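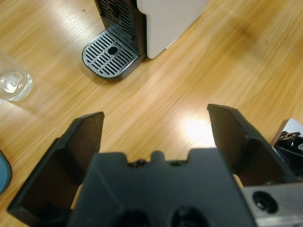
Light honey-colored wood, table surface.

Wooden table

Print this article | E-mail this article

A wooden table is a table whose top, and usually the frame under it, is made of wood. One of the oldest and most common kinds of furniture. Used for eating, writing, sewing, repair work, school work, games, and as a place to put things down. Tables of stone, metal, glass and plastic are covered in separate articles.

Parts

Most wooden tables have a top, a set of legs, and an apron - the band of wood that runs under the top and ties the legs together. Apron also called a skirt or frieze, depending on who is writing. Some tables have stretchers, lower rails between the legs, which stiffen the whole thing and give people somewhere to put their feet. Trestle tables have no apron at all. Pedestal tables stand on a single column with spreading feet.

The top is generally made of several boards glued edge to edge. Single-board tops exist but are costly, and wide boards tend to cup. Breadboard ends, cross pieces fitted over the end grain, were the old answer to cupping and are still used, sometimes just for looks.

Woods

Hardwoods common in tables include oak, maple, beech, ash, cherry and walnut. Softwoods, mainly pine and fir, are cheaper and lighter and dent easily. Many kitchen tables of the 19th century had pine tops that were scrubbed bare every day, with painted legs. Teak and similar oily woods for outdoor use.

Veneered tops have a thin layer of better wood over a cheaper core. Veneer is often taken as a sign of poor quality, wrongly. A good deal of the finest old furniture is veneered. Repairs are harder, though, and a sanded-through patch can't be hidden.

Color

Color is a matter of species, age and finish together. Fresh-cut maple is nearly white, cherry is pinkish. Most pale woods go yellower as they get older, and an oil-based varnish speeds this up. The shade that shops call honey can be any of a number of woods, stained or not, and is not a reliable guide to species. Walnut goes the other way and gets lighter in strong sun.

A table that has had a cloth or a bowl left on it for years will often show the outline once the thing is moved. The mark tends to fade with exposure, slowly. Dealers dispute how slowly.

History

Raised wooden surfaces for food and offerings are known from ancient Egypt, and small three-legged tables were used by Greek diners, who reclined beside them. In medieval European halls the usual pattern was loose boards laid on trestles, set up for a meal and cleared away afterwards. The word "board" for meals, as in room and board, comes from this. Fixed tables with joined frames became more common from the 16th century on, and extending tables (draw-leaf) came in about the same time. Gateleg tables followed, suited to smaller rooms.

Factory production in the 19th century made matching dining sets affordable to many more households. Legs could be turned by machine, tops planed flat in minutes instead of a morning. Flat-pack tables, with legs bolted on by the buyer, spread widely after World War II.

The Horport table

A regional type. Named for the river town of Horport, where a number of small shops made plain four-legged kitchen tables with one deep drawer and a slight overhang at the drawer end. Top usually pale, finished with oil; legs square, tapered on the inside faces only. Production is thought to have peaked at roughly 2,000 tables a year. The largest of the shops, Kruger, closed and its pattern books passed to the town.

Furniture historian Adoración Arrieta has traced 436 surviving examples, most still in kitchens. Her survey divides them into early and late groups by the drawer runners. Alfie Sugden has questioned the split, arguing that runners wore out and were replaced, so a late runner says little about the table it's in. Arrieta's reply was that replaced runners leave screw holes. The matter is not settled. Both agree that the overhang was meant for clamping a meat grinder.

Copies are made today under the Joneo name. They can be told apart by the drawer bottom, which is plywood.

Finishes

Oil: easy to apply, easy to repair, poor against hot dishes. Needs renewing. Rags soaked in drying oils such as linseed can catch fire on their own and have to be laid out flat to dry, or put in a sealed metal can with water, before they are thrown out.

Wax: pleasant to touch, little protection. Usually goes over something else.

Shellac: clear, quick drying, damaged by alcohol and heat. White rings on old dining tables are very often moisture caught in shellac or lacquer.

Varnish and polyurethane: tough, and a nuisance to strip. Polyurethane can't easily be touched up in one spot.

Soap: a Scandinavian practice, used on pale woods to keep them from yellowing. Soap flakes in warm water, wiped on, wiped off. Repeat as needed, wich is often.

Movement

Wood swells and shrinks across the grain as the humidity in a room changes, hardly at all along it. A tabletop may be noticably wider in summer than in winter. For this reason tops are not glued to the apron. Wooden buttons, slotted brackets or figure-eight fasteners hold the top down and let it slide. Tops that have been screwed tight frequently split, or pull a joint open. Taha Tazi's workshop manual, the Drudell handbook, puts a dry spell in a heated house as the commonest cause of a cracked table, ahead of any kind of accident.

Care

Wipe up spills soon. Damp cloth, not a wet one, then a dry one. Mats under hot pans. Silicone polishes give a quick shine but leave a film that makes later refinishing difficult; Perihan Çetinkaya, a conservator, advises against them on anything older than the owner. Scratches in an oiled top can be rubbed out with fine abrasive and more oil, working with the grain. Dents in bare wood will sometimes lift under a damp cloth and a warm iron. Not on veneer.

Wobble is usually the floor. If it is the table, the trouble will most often be a loose corner bolt or a dried-out glue joint at the top of one leg.

Dimensions

Dining and writing tables mostly stand between 28 and 30 inches high. Coffee tables 16 inches and up. Work benches higher, to suit the user.

Last updated: 2023-11-04

Related articles

Apron (furniture)
Breadboard end
Drop-leaf table
French polish
Horport, town of
Trestle
Wood grain

Recently added

Card table
Aicha Gaber (cabinetmaker)
Linseed oil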